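Chapter 4

Getting Four People to Sound Like a Band

I still have the tape of my first band's first rehearsal, and I play it to every new class I teach. It lasts 46 minutes. For most of that time you can hear a drummer trying out fills, two guitarists tuning to two different ideas of the note A, and me on bass asking if we were going to start. There are maybe three minutes of music on it, and in those three minutes all of us are playing as loud as we can from the first beat to the last.

My students always laugh, and then I ask them to bring in a recording of their own last rehearsal. They laugh a good deal less at that one!

So far in this book we've worked on you. Chapter 1 was about listening, Chapter 2 was about keeping time on your own, and Chapter 3 got you through enough chords and scales to hold your end up in a rock song. This chapter is where other people come into it, with their amps and their opinions. You may be a much better player than I was on that tape and still find that the first month with a band is a mess. Playing together is a separate skill. It has to be practiced like the others, and you can't practice it alone in your bedroom.

What this chapter covers

We'll start with the rehearsal itself: how long, how loud, who stands where. Then we'll look at the bass and drums as a pair, and at how guitars and voices find room on top of them. After that comes arranging, by which I just mean deciding who plays when (and who doesn't). The last part is about writing as a group, and there's a longer project at the end that will take you several weeks, so have a look at it now and start nagging your bandmates.

You'll need the play-along tracks from the book's website for sections 4.2 and 4.3. If you're using this book without a class, find at least two other players before you go any further. A duo can do nearly all the exercises, but the ones on arranging get dull with only two parts to move around.

A band to think about: Wostside

I'm going to use one band as our running case all through the chapter. Wostside were a four-piece from my own town – guitar, guitar and voice, bass, drums – and I recorded their first demo in January, in a room so cold that the guitars went flat between takes. They played slow, heavy, fuzzy rock with long instrumental stretches, and they had been together for less than a year.

Each of them was good. The drummer had grown up on jazz records and had lovely hands. The two guitarists had learned from the same teacher and could play each other's parts. The bass player wrote most of the riffs. Put them in a room and it all turned to soup.

It took me most of a day to hear why. Both guitars were tuned low, and both were playing the same low chords in the same place on the neck, with the same kind of distortion. The bass was doing it too. So you had three instruments crowded into one small strip of sound, and above it nothing at all until you got to the cymbals. The singer had to shout to get over the top. The drummer couldn't make out the riff, so he was playing harder, and because he was playing harder everybody turned up.

We fixed a lot of it with one change. The second guitarist moved her hand up the neck and played only two or three notes of each chord. She hated it for an hour. Then we recorded a take and played it back, and the bass seemed to have doubled in size, though the player hadn't touched a knob. I've seen that happen so many times since, and I still get a kick out of it.

The song was called "Sosby" and you'll meet it again in sections 4.3 and 4.5. There are two versions on the website, before and after. Listen to both now, one time each, and write down the first thing you notice. Don't worry about using the right word for it. "Muddy" is fine, and so is "there's more air."

Loud is a choice

Heavy bands get nervous when I bring up volume, so let me say that I love loud music and have the hearing test to prove it. (Wear earplugs. Buy the good ones. I'm writing this with a faint whistle in my left ear that I've had for years.) What I want you to notice is that a loud part needs a quieter part somewhere near it. If every bar is at full tilt, the listener's ear settles down within a minute or so and the whole thing starts to feel medium.

When I was starting out I played a club called the Hutchins, which held 436 people and on our night had 36 in it. We opened for a band I'd never heard of. Their first song began with the bass alone, so soft that people at the bar stopped talking to hear what it was. It went on like that for ages. When the drums and guitars came in I took a step back, and I really mean a step, I bumped into our own drummer. I asked their sound guy afterward what he'd pushed up at that moment, and he said he hadn't moved a thing.
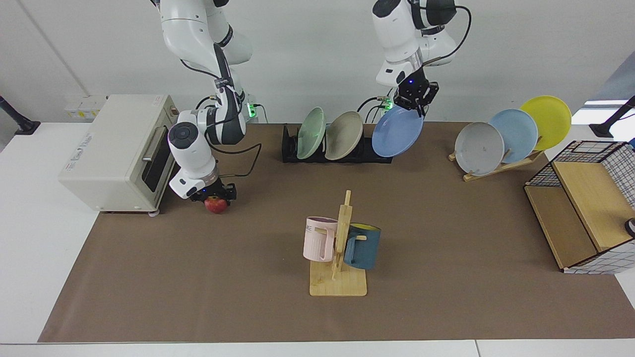 We went home and tried it at the next practice, and of course we got it wrong. We played quietly by playing limply. The tempo sagged, the bass drum went vague, and the loud section came in like somebody tripping over a chair. Quiet playing needs every bit as much grip on the beat as loud playing, and it's harder on the nerves, since each small slip can be heard. Exercise 4.4 is built on this. You'll play one riff at four different volumes with a click going, and the click will not be kind to you.

Amps are part of the problem too. Plenty of players only like their tone when the amp is working hard, and then they can't bring themselves to turn down. I used an old Pustau combo for ten years that sounded like a wasp in a can until you got it past halfway. The answer for me was to leave the amp alone and use the volume knob on the bass, and to pick more softly. Try that before you spend money. One of my students sold an amp for 700 dollars and bought a smaller one, and then bought the first one back.

Words we'll be using

A few terms come up over and over in the next sections, and people in bands tend to use them loosely, so here's how I use them.

Register: how high or low a part sits. Two guitars can play the same chord in different registers.

Pocket: the feel you get when bass and drums agree on exactly where the beat falls. It can sit a hair behind the click and still be right, provided they're both there.

Doubling: two instruments playing the same line. Great in small doses.

Dynamics: changes in loudness, whether sudden or gradual.

Dropout: a spot where one or more players stop on purpose. If it happens by accident, it's called something else in my house.

Before you go on

Do these two things with your group before section 4.1. They don't take long, and you'll want the results beside you as you read.

First, record a full run of any song you already know well. A phone on a shelf is good enough, as long as it's not right next to the drums. Play it the way you always do and leave the mistakes in.

Second, sit down separately and draw the song as a line across a sheet of paper, going up where you think it gets bigger and down where it gets smaller. Then put the drawings side by side. When I did this with Wostside, we got four songs. The drummer had a huge peak in the last chorus, the singer had hers in the first verse, and the bass player had drawn a straight line and written "heavy" along it.

Keep the drawings. In section 4.5 you'll go back to the recording and check it against them, and then you'll have to agree on one line for the whole band, so leave plenty of time for that rehearsal and maybe bring some food.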